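About our group

Wundia is a small research group in Flokamville. We study how a robot with two arms can learn to tidy a table by watching what a person shows it. Our group was started by Selvaraj Bhuiyan, and we are now 11 people, most of us engineers.

Our main method is called Chmielewska, after the street of our first office. A person guides the arms through the task, and the model learns from these recordings. Earlier we needed 200 demonstrations for each new object. With Chmielewska we need 14 – the rest is learned from objects the robot already knows. We change the fruit and the other things on the table often, so that the model does not depend on one fixed arrangement.

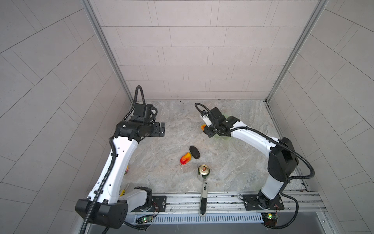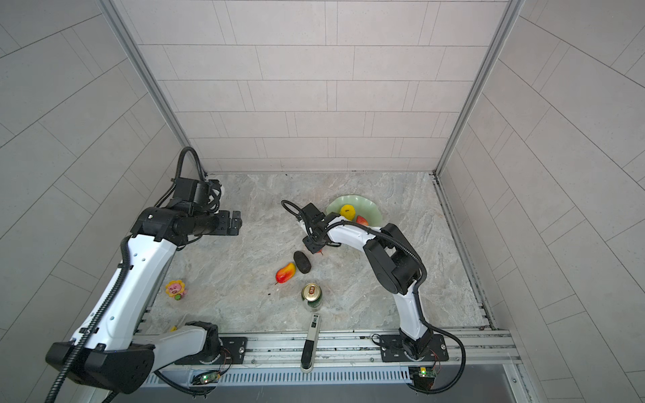 Two arms, a green dish and the objects between them

The result is not yet perfect. Round objects still give us trouble when they lie close together, and the arms sometimes wait too long for each other. We write down these failures also, and we share them with our partners at Rukumport.

Visitors are welcome in our laboratory every Tuesday. Please write to us before you come.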